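Teaching a small arm by hand or by remote?

studbridge_nuwan
18 April 2022
Hello all, sorry for another long one. I've got my little white printed arm going at last (hobby servos, nothing posh) and I'm trying to teach it to drop things into a bowl. So far I've recorded 70 goes using a second arm as the remote, and I'm really enjoying it, though my shoulder isn't!
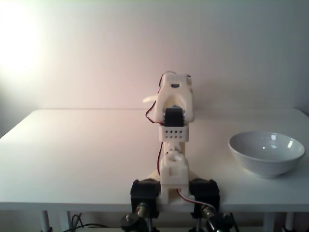
My trouble is that it learns my dithering as well. I always slow down just before letting go, and now the arm hovers there like it's forgotten why it came. Should I bin the lot and push the arm through the task by hand instead?

Nuwan Bhuiyan

Caputo
Oh please don't bin them! Hovering is ever so common. I had it until I'd done 182 goes, and then it eased off nicely. I'd stay with the remote, too. If you push the arm by hand your fingers get into all the camera pictures, and they won't be there when it's working by itself.

triltine
I'm going to disagree with Caputo there, in a friendly way. More goes with the same dithering just gives you more dithering. I do mine by hand, play the movements back and record the cameras during the playback, so no fingers anywhere. Much smoother, and kinder on the shoulder :)

Caputo
Fair point about the playback, but you can't react if the object rolls a bit, can you? With the remote you can put it right as you go, and the arm learns that too.

studbridge_nuwan
Thank you both, lots to chew on. I'll trim the pauses out of a copy first, then try ten by hand and let you know how I get on.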